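Skikilby Desk Things - README

A picture collection of the small stuff that lives on desks: erasers, sharpeners, paper clips, glue sticks, stubby pencils.
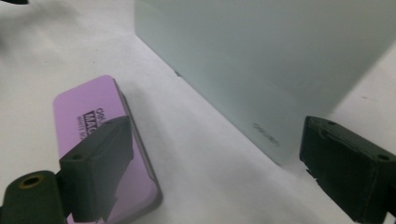 I started Skikilby because I love stationery and could never find a set of pictures that treats an eraser as worth looking at. Most collections give you a whole desk with a laptop in the middle. Mine gets in close, so you get rounded corners, printed lettering and all the little wrinkles in a table covering!

What's in it

1,434 pictures in total, of which 413 are erasers (yes, my favorite, and it shows). The rest is spread over 51 other kinds of item. The folder names are plain words: eraser, sharpener, clip, tape, ruler and so on.

Labels

Each picture has one line in items.csv with the item, its main color and any print that can be read. Print goes in exactly as it appears, in capitals or small letters. If a word is partly covered, type the part you can read and stop there - please don't fill in the rest from memory, even if you own the same eraser. Sideways text counts as readable. Turn your head, or your screen.

Colors were the fun part. Teun Visser and I went back and forth over pink and lavender for most of September and ended up allowing two colors in one field, split by a slash. So "lavender/pink" is a proper value and you will meet it often.

Versions

Jumelen - first release, erasers only
Flarano - added sharpeners, clips and tape
Gashi - current, color field redone, 90 bad labels fixed

Known gaps

Very few rulers longer than a hand. Almost no left-handed scissors. Clear items such as tape and plastic sleeves are hard to see on pale backgrounds and some of those labels are shaky.

Adding to it

New erasers are always welcome, used ones especially. Check items.csv for the item name before making a new folder, and keep folder names singular. I once merged "clip" and "clips" by hand and would rather do something else with an evening.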